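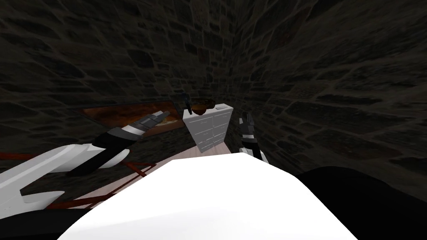

One visitor's comment card, left at the Tornodeck open day in June, asked why a robot that could tidy a kitchen on screen could not be asked to tidy the one down the hall. We return to that card several times in this section, because it puts the question more plainly than our own evaluation form did.

Figure 3. Simulated view from the Sollel demonstration, looking down past the robot's torso toward the cabinet. Two columns of drawers, three rows; a bowl, a slender utensil and a tray are on top.

4.2 What the open day showed and what it did not

The demonstration was billed as a look at two-handed household work. Visitors stood before a large display and watched the simulated robot in a series of furnished rooms, one of which is shown in Figure 3. A host from the Sollel project explained the task, started a run, and took questions while it played. We attended both the morning and the afternoon session and kept notes on the claims made aloud, the runs shown, and the answers given.

The headline claim was a large one. According to the handout, the system had been run 2,000 times on the drawer task and had finished 1,822 of those runs. That is a success rate of 91.1 percent, and the number was repeated in the spoken introduction. We have no reason to think it was made up. Our concern is with what counts as a finished run. The handout defined success as the chosen drawer being open past a set distance when the time limit was reached. It said nothing about objects on top of the cabinet. A policy that opened the drawer and knocked a bowl to the floor on the way would, under this rule, be scored the same as one that left the bowl alone.

We raised this at the morning session. The host agreed that the rule was loose and said a stricter one was planned. At the afternoon session the same slide was shown with the same number and no added remark.

A second concern is variety. The rooms differ a good deal in their surfaces. The one in Figure 3 has rough stone walls and a pale wooden floor, with a patterned rug lying at an angle along the left wall, and it looks more like a cellar than any kitchen we have worked in. Changing walls and floors is a common way to keep a vision system from leaning on the background, and we do not object to it. But a new wall is cheap. The drawer handles, the weight of the drawers, the friction in the runners and the height of the cabinet matter far more to a hand that has to pull something open, and when we asked which of these had been varied we were told that the walls, floors and lighting had been "the main focus so far." The handout called every new combination a new home. By that measure 400 homes had been tested. We would call them 400 backgrounds until shown otherwise.

Third, there is the matter of view. Looking down from above the torso, much of the lower part of the picture is taken up by the robot's own white body. In Figure 3 it overlaps the floor just in front of the cabinet, and only the gripper of the right arm can be seen. This may be a fair copy of what a real head camera would get, and if so it deserves credit. We could not find out whether the policy used this view alone. One host said it did. Another said the positions of the objects were also passed in directly from the simulator, at least during training. These are very different systems, and a visitor who heard only the first answer would have gone home with the wrong idea, or the second visitor would have — we still do not know which.

For comparison, the neighboring stand, run by Tai, showed a much duller thing. A single physical arm at Fukberg was opening one drawer over a video link. It was slow, and on two of the attempts we watched it stopped short and had to be reset. Few people stayed for long. Even so, we learned more from it per minute, as the failures happened in front of us and the operator said what had gone wrong. At the Sollel display the host chose which runs to play. We asked to see some of the 178 failed runs and were told they were not loaded on that machine.

None of this means the simulated results are worthless. A second set of 2,000 runs, scored with a rule that covers the objects on the cabinet top and split by what was changed in each room, would answer most of our questions and could be done without any new hardware. We have asked for the scoring script and the list of room settings. At the time of writing we have the script only.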